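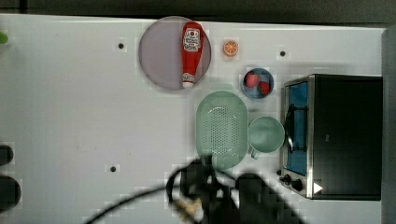
Plate, ketchup, orange slice, strawberries

Print this thread | E-mail this thread

Pretend restaurant themes for a 4 year old??

brunellmom
Ok need ideas fast. Mine turns 4 in November and all she wants is "a restaurant party." Six kids, small living room, I work Wednesday so whatever it is has to be prepped the night before. We did menus last winter with glued on magazine food, big hit for ten minutes then they ate the glue sticks. Help

rurik_craftdad
Order pads! Stapled scrap paper, fat crayon, done. Mine can't write yet, just scribbles and reads it back to you very seriously. Best 0 dollars I ever spent

ThaisP
Salt dough pizza. One cup salt, two flour, one water, bake low till hard. Paint after. I do toppings seperate so they can rearrange. Don't skip the salt, a friend did and hers went moldy
- Thaís Pimentel

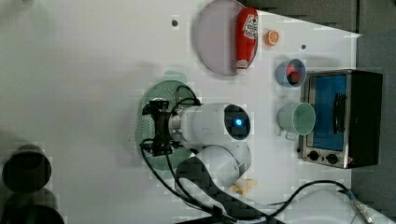
Green colander and the rest of the kitchen things

713crafts
gonna disagree on salt dough for a party. takes forever to dry, kids press it too thick, somebody licks it. felt food. cut circles, no sewing, stack em up. pancakes in two minutes

ThaisP
Mine are baked BEFORE the party, they only paint. And felt pancakes slide off everything, my son was in tears

713crafts
so use wool felt. the cheap stuff slides

brunellmom
Wool felt is not in the budget lol. What temp for the dough?

ThaisP
180 but that's celsius sorry, I grew up with my mother's oven. 350 is too hot by the way, I go lower, 250 and a couple hours. They puff if you rush

rurik_craftdad
wait 180 C IS 350 F

ThaisP
Ok then I've been doing it wrong at my mom's and right at home. Go with 250 F!! 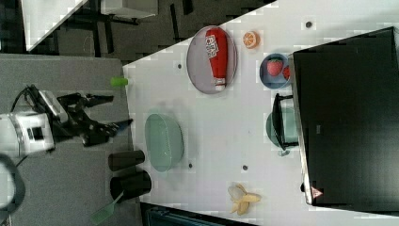

vilano_preK
Preschool teacher here, chiming in quick. Give them JOBS. Cook, server, customer, then switch when a bell rings. Without jobs all six are the cook. Also paper money, I print a sheet and let them cut it, great scissor practice. And tape a square on the floor for the "kitchen," two kids max inside

713crafts
a bell with 4 year olds. brave

vilano_preK
I hold the bell

brunellmom
Love the jobs idea. Does anyone do pom poms as food? I have a bag of 3000, bought it for a snowman thing and barely made a dent

rurik_craftdad
YES pom pom soup. Muffin tin, big spoons, sort by color, "soup of the day." Just vaccuum after. We still find them in the couch

ThaisP
Any little siblings coming? I'd leave the small ones out if so, choking

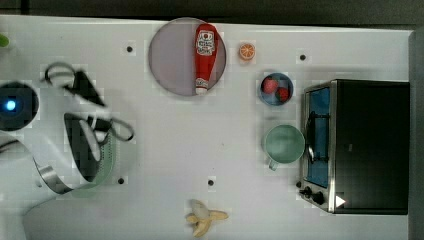

brunellmom
One baby brother, good catch. Big pom poms only then. Plan so far: salt dough pizzas baked the night before, order pads, jobs, soup. Skipping felt, sorry 713

713crafts
your funeral. post pics of the pizzas tho

vilano_preK
Put the paint in egg cartons, a dab per cup. Less to mop

Print this thread | E-mail this thread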